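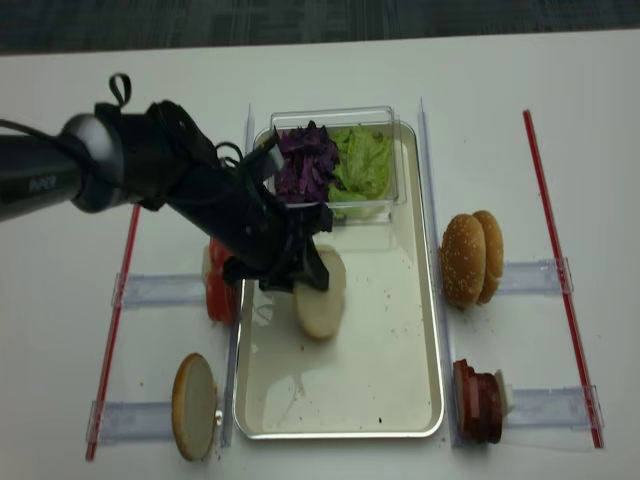
Everything on its edge

I have been making burgers the wrong way round for years. I used to get all the bits out of the fridge in whatever order I found them, pile them on three different plates and then spend the meal reaching over people's arms for the lettuce. So in January 2019 I made myself a promise (a very small one, I don't do gym memberships) that I'd sort out my burger tray, and I've been fiddling with it ever since.

The tray is my old cream baking sheet with the silver rim, the one I bought at the market in Prillgate. It's a good size and it has rounded corners, so a cloth goes round it easily. There are always crumbs on it by the time I'm halfway through. Sorry, but it's a bun tray, it's going to have crumbs!

The big change was standing things up. Tomato slices laid flat stick to each other and you end up peeling them apart with your fingernails, but stood on edge in a row you can just pick one off the end. Same with the meat, those dark red slices down at the bottom right. The bun tops lean on each other quite happily, sesame side and all. I was sure the bottom halves would roll about, but being flat they're not too bad. I do still lose one now and then.

Cabbage and lettuce share one clear tub at the top end, purple on the left and green on the right. I like it because you can see what you've got left. Margus Adomaitis, who I used to share a kitchen with in Cotville, says raw cabbage has no business in a burger and that I should pickle it first. I've tried his way. It was lovely, and it also dripped down my sleeve, so it's back to plain chopped. If you want to try it his way, he leaves it in vinegar with a spoon of sugar for 12 hours and drains it well (I did not drain it well).

I tear the lettuce and chop the cabbage. Shredding both to the same size looks tidier but the lettuce goes limp so quickly, and I'd like a bit of crunch in every bite. The lettuce always escapes over the front of the tub whatever I do.

Order of work, if you're building a few at once: bottom bun cut side up, sauce, meat, tomato, cabbage, lettuce, lid. I know people who put the lettuce underneath to stop the bread going soggy. We had quite a long talk about that in Karnham last June and I came away unmoved.

Cost, as somebody always asks – the buns are the dear part. I get mine from Hunt, the bakery by the station, and I'd sooner have good buns and plain fillings than the other way about. The cabbage lasts me all week. I have it with eggs, with leftover rice, in a cheese sandwich, you name it.

White tops and small parts

The other thing I keep meaning to write about is surfaces. I love a white top for working on. You can see every crumb, which is annoying, but you can also see every little plastic piece, and anyone who has hunted for a clear one on a patterned tablecloth will know the feeling.

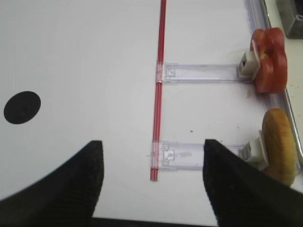
Red rod, clear brackets, and lots of white to find them on.

Next up I want to have a go at my own buns. I've got a recipe with far too much butter in it and a free morning, so wish me luck, and if you have a sesame trick that keeps the seeds on the bread and off the floor, please leave it in the comments.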